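Course Handout 2: Automation in Garment Sorting and the People Who Do It

Prepared by Mali Mathias for the module on work organization. Reading before the session: the Tesberg case file, pages 2 to 31.

Background

Tesberg receives used clothing and sorts it by garment type, condition and destination. Before the change, sorters stood at a table, pulled one item at a time and called its grade. The plant now plans to give the first step, separating single items from a mixed pile, to a robotic cell supplied by Hemelach. Grading stays with the sorters. Training data for the cell is gathered by employees, who work through piles with a hand-held gripper during paid hours.
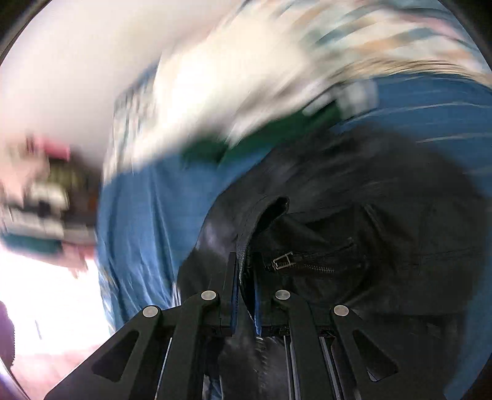 The change in job content is the main concern of this session. A sorter's skill has long been judged by speed, and much of it was never written down. Under the new arrangement the same person must choose a grasp that a two-fingered tool can carry out, and must do so consistently. Mixed piles make this difficult. A leather jacket with a metal zipper, lying against blue denim-like fabric, offers several edges to take hold of, and an experienced sorter will have a firm view on whether to start at the folded collar. Students should consider who owns that judgment once it has been recorded.

Effects on staff

Job descriptions at Tesberg were revised in December. Collection work was added to the sorter grade without a separate pay step – a decision the employee representative, Rhydian Samuel, asked management to review. His memorandum raises two points: wrist strain from repeated use of a hand tool, and the lack of any written promise about staffing once the cell is in service. Management agreed to job rotation and deferred the second point.

Terms used in this unit

Task transfer: the movement of one step in a job to a machine while the remaining steps stay with the worker.
Residual work: items the machine sets aside and returns to a person.

Assignment

Write a short paper on one of the two points in the memorandum. Refer to the case file by page number. Papers are submitted to Room 1313.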